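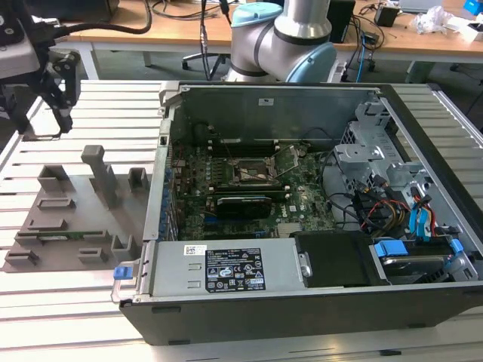
11 de maio - bancada de desktops, recondicionamento

Quarta semana com o braço na linha de torres. Hoje ficou só com processador e memória; discos e fontes continuam a ser feitos à mão.

A placa de suportes nova da Skallico está na mesa, à esquerda da caixa. Tem 7 suportes, o que chega para um ciclo completo sem ninguém meter a mão lá dentro. O módulo de memória vai de pé na calha comprida. Se ficar torto na ranhura, a pinça pega-o torto e já não entra no slot, por isso convém passar o dedo por cima antes de arrancar.

O que mudou no posto: antes, uma pessoa abria a caixa, trocava tudo e fechava. Agora quem está na bancada abre, deita a torre, levanta a armação do socket e afasta os cabos da zona de trabalho. Depois vigia. São duas bancadas por pessoa e a queixa do turno da manhã é justa - o tempo de vigia cansa mais do que o trabalho de mãos, e não dá para largar e ir adiantar etiquetas.

O processador é a parte delicada. A aproximação ao socket faz-se devagar, com a alavanca toda para fora. Nos Xeon E5 a pinça agarra pelos lados do substrato e a folga até à armação é pouca.
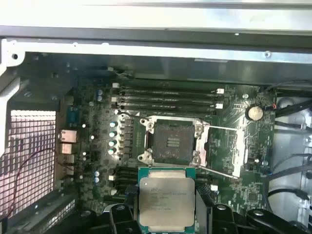
Baixei a força de aperto em 4 passos desde março e deixei o último valor gravado no perfil Clotonus. Não voltar ao antigo sem falar comigo.

Lote da Dustitz: 200 torres, 54 despachadas até ontem. Os cabos soltos do lado da gaveta de discos continuam a ser a causa mais frequente de paragem. Prendê-los com velcro antes de pôr a caixa na mesa, nada de abraçadeiras plásticas.

Formação: quem vem da montagem manual aprende depressa a preparar a caixa, mas hesita em carregar na paragem. Repetir a toda a gente que parar não conta como falha do operador. A folha de turno ainda tem a coluna "erros" e isso não ajuda. Pedi para passar a "paragens", com o motivo ao lado.

Por fazer:
- rever o suporte em U, que me parece justo de mais
- pedir à Venckus segundo jogo de dedos para a pinça
- combinar rotação de duas em duas horas entre vigia e fecho de caixas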